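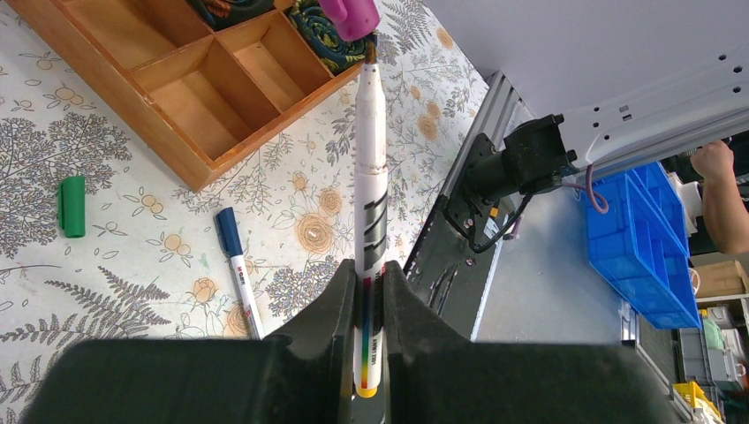

Photo: Eleri Yorath

The Sisters of Grisley had voted, by a show of hands and one show of cane, to send somebody to the statehouse, and the somebody was Sister Damow, because she owned walking shoes.

She was seventy-four and had taught eighth-grade civics until the eighth grade was moved to another building and did not leave a forwarding address. The matter before the legislature was House Bill 721, which would let counties fine people for sleeping in their cars. The fine was $300. Sister Damow had read the bill twice and written in the margin, in the green ink she saved for essays, "With what money?"

The bus left from the parking lot of St. Rees at an hour when even the pigeons looked doubtful. There were Methodists in the front, two Unitarians who had brought a banner too wide for the aisle, and a rabbi who slept with his hat over his face all the way to the state capital and woke up knowing everyone's name. Sister Damow sat next to a man called Dardo Cisternas, who had lived in a Buick for most of a winter and had been asked to testify about it.

"They gave me two minutes," he said. "I was in that car five months."

"Talk fast," said Sister Damow.

He practiced on her. The first version had his mother in it, and the transmission. She told him to keep the mother. Somewhere past the Gorkorora exit he got it down to three minutes, and she told him, with the authority of a woman who had run many assemblies, that nobody would dare cut him off if he didn't look up from the page. 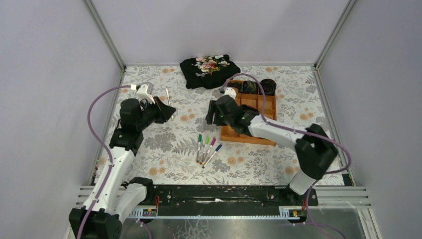
The hearing room held as many people as the fire marshal allowed and then a few Methodists. The chairman was a broad, pleasant man who thanked everyone for their passion, a word he used the way other people use bug spray. A lobbyist for the downtown merchants spoke for eleven minutes about sidewalks. Then Dardo got up, unfolded his paper, and did not look up from it.

At two minutes a small red light went on. At two and a half the chairman leaned toward his microphone.

Sister Damow found that she was standing.

She hadn't planned to. She had nothing to say and no right to say it. She simply stood in the third row with her purse in front of her and regarded the chairman, and something crossed his face that she had last seen there in 1983, over a matter of a frog.

He leaned back. Dardo finished with his mother.

The bill passed out of committee anyway, by one vote. It was amended on the way, so that the fine would not apply until June, and the sponsors called this a compromise.

On the bus home the Unitarians cried a little and the rabbi passed around a bag of pistachios. Dardo slept. Sister Damow got out her copy of the bill, uncapped the green pen, and wrote at the top, "See me."

Then she went up the aisle to ask the driver what he charged for Tuesdays.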